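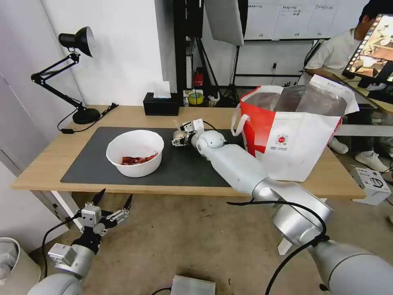 Irfan Rind: 매트가 또 밀립니다. 그릇만 올려놨는데 아침에 와 보면 테이블 앞쪽으로 나와 있어요. 지난번 티켓은 '해결됨'으로 닫혔던데, 매트는 그 소식을 못 들은 모양입니다.

헬프데스크 > 비품·공간 > 작업 테이블 > 데스크 매트 밀림

상태: 재오픈
접수 경로: 사내 게시판
해당 품목: 진회색 데스크 매트(대형), 밝은색 나무 테이블

1차 답변 (시설 담당)
불편을 드려 죄송합니다. 먼저 매트 위의 물건을 모두 치우고 뒷면을 확인해 주세요. 흰색 플라스틱 그릇과 빨간색·흰색 쇼핑백은 창고 선반으로 옮기셔도 됩니다.

신고자 회신
창고 선반은 자리가 없습니다. 10월부터 Hadel 상자가 차지하고 있고, 그 상자를 치워 달라는 티켓도 제가 넣었습니다. 쇼핑백은 접어서 서랍에 넣었고, 그릇은 제가 들고 서서 이 글을 쓰고 있습니다. 한 손으로 쓰니 오타는 양해 바랍니다.

조치 기록
- 매트 뒷면을 젖은 천으로 닦음. 먼지가 꽤 나옴. 매트보다 천이 더 안타까운 상태가 됨.
- 완전히 말린 뒤 다시 깔았음. 하루는 얌전했음.
- 이틀째에 다시 앞으로 나옴. 오른쪽이 먼저 움직이는 것으로 보임.
- 테이블 수평 확인. 뒤쪽 다리 하나가 떠 있음. 콘크리트 바닥이 고르지 않은 탓인데, 바닥은 티켓 분류에 없어서 '기타'로 올림.
- 다리 밑에 종이를 접어 끼움. 임시 조치라고 적어 두지만 우리 모두 이게 몇 년 갈지 압니다.

2차 답변 (시설 담당)
미끄럼 방지 패드 구매를 승인합니다. 한 장에 2,000원이고 5장까지 가능합니다. Trirnia 제품은 재고가 없어 Ghumman 쪽으로 주문했습니다. 모서리 네 곳과 가운데에 한 장씩 붙이시고, 매트의 둥근 모서리 밖으로 나오지 않게 조금 안쪽으로 들여 주세요.

신고자 회신
붙였습니다. 첫 장은 비뚤게 붙어서 떼려고 했는데, 접착력이 대단하네요. Undo 버튼이 없는 물건이라는 걸 포장지 어디에든 써 줬으면 합니다. 그래도 매트는 안 움직입니다. 손바닥으로 밀어도 테이블이 같이 가려고 합니다.

추가 문의
그릇 바닥에 남는 빨간 부스러기는 어디에 버리면 되나요? 매트 사이로 들어가면 닦기 번거롭습니다. 매트 위에서 그릇을 털지 말라는 공지를 붙여 주시면 제가 제일 먼저 지키겠습니다. 제일 많이 어긴 사람도 저입니다.

3차 답변 (시설 담당)
그릇째 휴지통 위로 가져가서 비워 주세요. 공지는 출력해 두었습니다. 바닥 건은 별도 티켓으로 넘겼고, 접은 종이는 빼지 마시기 바랍니다. 패드가 떨어지면 이 티켓에 이어서 적어 주세요.

상태 변경: 재오픈 → 관찰 중

최종 수정: 2024년 12월 18일

문의: 시설 담당 게시판 | © Hadel 헬프데스크 | 맨 위로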